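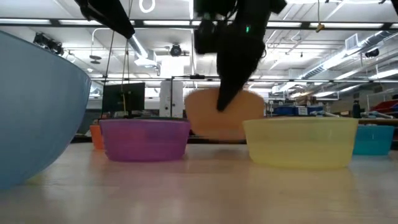

Plastic bowls in blue, orange, purple, yellow and teal on a pale wooden table.

The Bowls That Stay

Kobina Aidoo had a shelf problem before he had a bowl problem. The shelf was in the narrow kitchen of the apartment he moved into last May, and it was exactly one dinner plate deep. His mother had given him a set of stoneware that weighed more than his microwave. Half of it never left the box.

What he used instead was plastic. He had a stack of colored bowls from a discount store, bought for a cookout and never put away. A year later he is still using them, and he has become the person his friends ask about storage.

"I eat out of them, I mix in them, I put my keys in one," he said. "The stoneware is at my sister's."

Colored plastic bowls are among the least talked-about things in a kitchen. They rarely make it onto a wedding registry. They get passed down anyway, usually in a grocery bag along with a colander and some lids that don't fit anything.

A few companies are now trying to sell them on purpose. Dresov makes a nesting set in 4 sizes, with the biggest meant for salad and the smallest about right for an egg. Ninberg sells singles, so a lost or cracked bowl can be replaced in the same color. Carré has gone the other way and offers a see-through line in soft tints that costs nearly as much as glass. The shop nearest Aidoo's apartment, Trano, carries all three on one wall.

The see-through kind has its fans. Light goes through the side and puts a little color on the table, and you can tell from across the room whether there is any rice left. It also shows every scratch. Solid colors hide wear better and hide leftovers too well, as anyone who has found an old half onion at the back of the fridge can tell you.

Shape matters more than color once you start cooking. A wide, shallow bowl is good for dressing greens or dredging chicken, and poor for anything you plan to whisk. For whisking you want height and a base that grips the counter. A broad rim gives your thumb somewhere to go when you pour. Aidoo's favorite has a rim wide enough to hook over the edge of the sink, where it catches potato peels.

He gave up on sorting by size. His bowls are sorted by job, and the color is how he remembers. Yellow is for dough and popcorn. Purple is for salad. Orange is for chopped onions and garlic, and nothing sweet goes in it, ever. A big light blue one is for washing vegetables and, when he has a cold, for steam.

The onion rule is a sound one. Plastic holds on to smells and oils, and tomato sauce will stain a pale bowl after one night in the fridge. A paste of baking soda and water, left on for an hour, takes off most of it. Sunshine helps too. Set the bowl on a windowsill for an afternoon and the orange tint fades.

Heat is where people go wrong. Check the bottom of the bowl before it goes in the microwave, and if it doesn't say it is safe there, use something else. In the dishwasher, the top rack is the place. Even a sturdy bowl can warp a little near the heating element, and after that it rocks on the table for the rest of its life. Boiling sugar and hot frying oil should go in metal or heatproof glass – no exceptions.

Stacking is the last thing to get right. Nested bowls with straight sides can lock together when they go away damp. Dry them well, or slip a paper towel between each pair. If two are already stuck, stand the bottom one in warm water and put a few ice cubes in the top one, then twist.

Aidoo's shelf is still one plate deep, and the stack fits with room for a kettle. He is thinking of buying one more, in teal, for breakfast. His sister has asked twice when he is coming for the stoneware.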